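Stuvereck House — Residents' Meeting, Minutes

Friday, 7:00 p.m., downstairs sitting room
In the chair: Guoqing Xiong
Minutes: Ettore Orlandini
Apologies: two residents from the top floor, working late

1. Minutes of the last meeting

Read and accepted with one correction. The bus to Durnbridge leaves from the Plillham side of the road, and the old minutes had it on the other side. Ettore will fix the copy on the board.

2. Clothes and bedrooms

Guoqing had asked for this item. The second-floor bedrooms are getting hard to clean because clothes are left on the beds and over the radiators. The heating engineer is coming in April to bleed the radiators and needs to reach every one of them. Sorting is under way in the room with the peony cover. 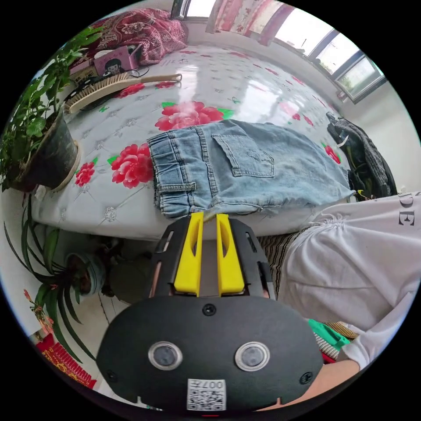

Second floor, bed with the flowered cover. Denim shorts laid out, plant at the left.

It was agreed that the bed is the best place for sorting in that room, as the floor space is narrow. The quilted cover stays on while this is done. One resident asked if the shiny fabric would snag on zippers. Guoqing said to close zippers first and lay things down flat.

There was some discussion about how to sort. Ettore suggested light and dark, as for washing. Others wanted to sort by season so that sweaters and jackets could go into storage. The meeting settled on the following order for all bedrooms:

a. Take everything off the radiator and put it on the bed with the rest. Dark clothes go to one side and stay there until the light things are finished. The pile in the pictures has a gray knit and a black jacket with a white cord in it, and both would count as winter things. Spare quilts can stay at the far end of the bed. T-shirts with large printing are folded with the print inside — this was voted on, five to two.
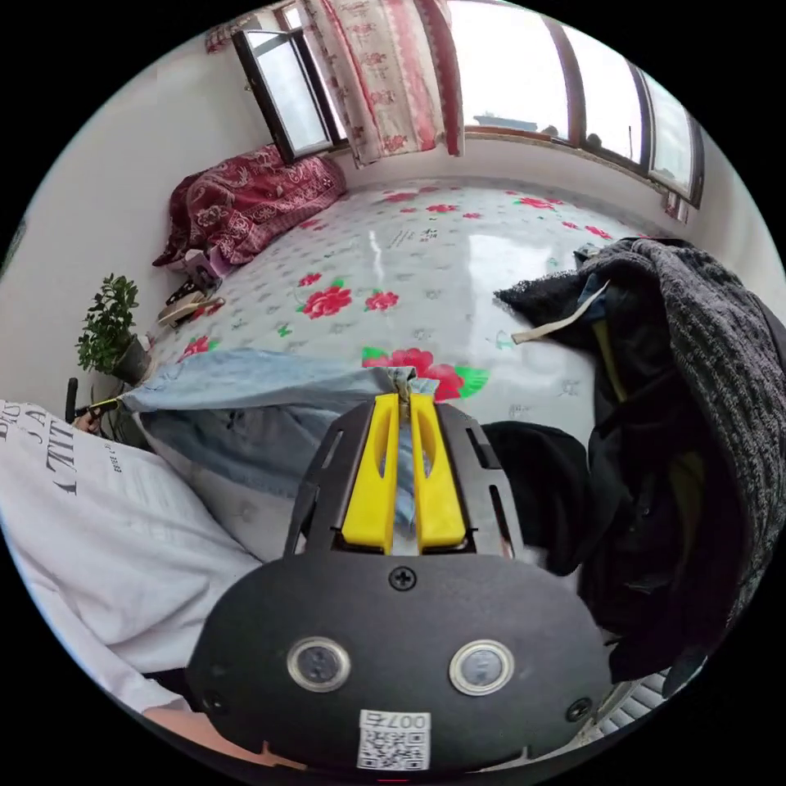 b. Fold denim next. Shorts go in the top drawer and long pairs on the closet shelf. Anything with a frayed hem is to be kept unless its owner says otherwise. Last fall a pair was thrown out by mistake and had to be paid for.

c. Fold or hang the dark pile. Sweaters are folded and jackets are hung. Cords are tucked in so they do not catch in the closet door. Check pockets before anything goes to storage.

d. Shoes and sandals come off the floor by the bed and go on the rack in the hall. Potted plants may stay where they are, but someone has to water them while the owner is away. A list will go up by the stairs.

It was asked how much would go into storage from the whole floor. Guoqing has been keeping a tally on the landing and read it out: 72 items sorted so far, of which 60 are being kept in the rooms. The remainder will be offered to other residents and then taken to the thrift store in Plillham. Nothing leaves the house before the next meeting.

The black jacket was brought up again by a resident who thought it might be the one missing from the hall since winter. Going by the picture, the lining is yellow-green. The missing jacket was said to have a gray one, so the matter was dropped.

Action: all second-floor residents to clear their radiators before the engineer comes. Guoqing to check on the evening before.

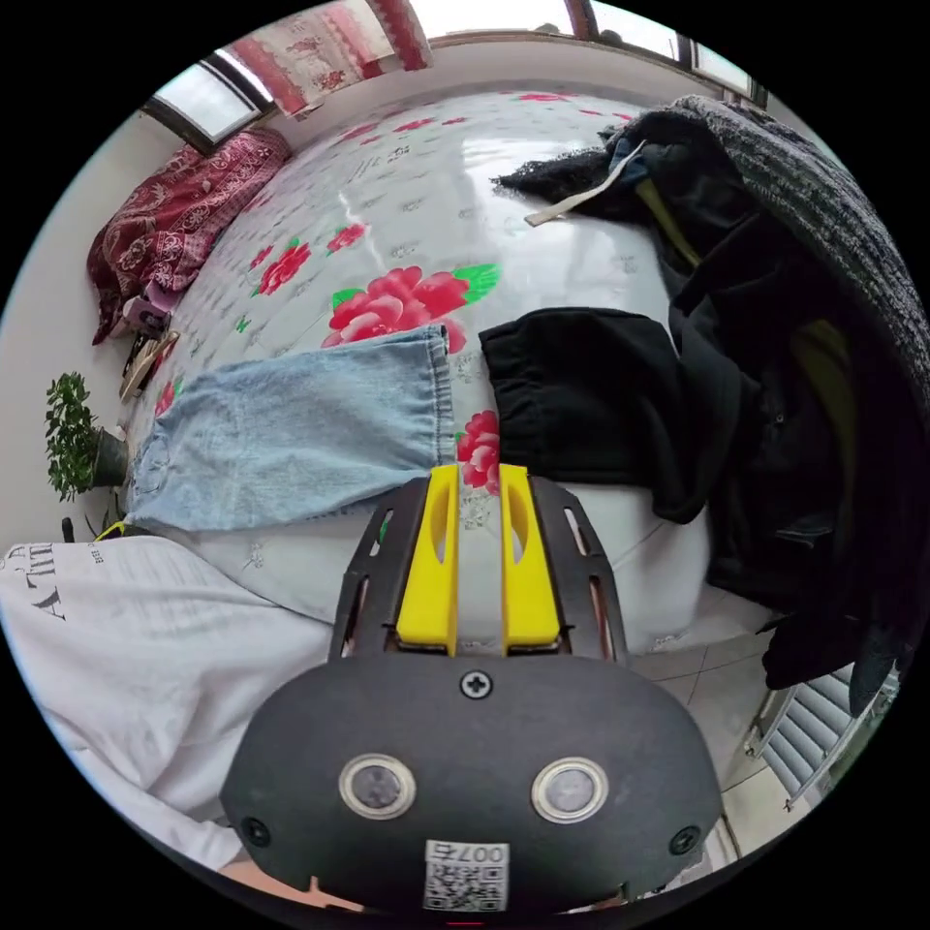 3. Storage boxes

Ettore got a price from Marino for lidded boxes, $128 for the set, delivered. The other quote was higher and did not include lids. Agreed to buy from Marino out of the house fund. Boxes will be kept under the stairs and labeled with room number and season. No shoes in the boxes.

The house fund stood at $2,897 before this purchase.

4. Washing machine times

The evening slots are full most days. Proposed that bedding be washed only in the morning, as quilts take up a whole load and then the dryer as well. Agreed as a trial until the next meeting. Residents who work mornings can swap with a neighbor and should write the swap on the sheet.

5. Any other business

The hall light is flickering again. Guoqing to call the landlord.

A spare key for the bike shed is still missing. Please check coat pockets when sorting.

Request for a second drying rack. Left to next time, with prices to be brought by whoever wants it.

Meeting closed at 8:10 p.m. Next meeting in the same room, date to go on the board.

Recent items
Kitchen shelf list, updated
Minutes — bike shed and front gate
Washing machine sheet (blank copy)
Radiator visit: what to move
Stuvereck House rules, short version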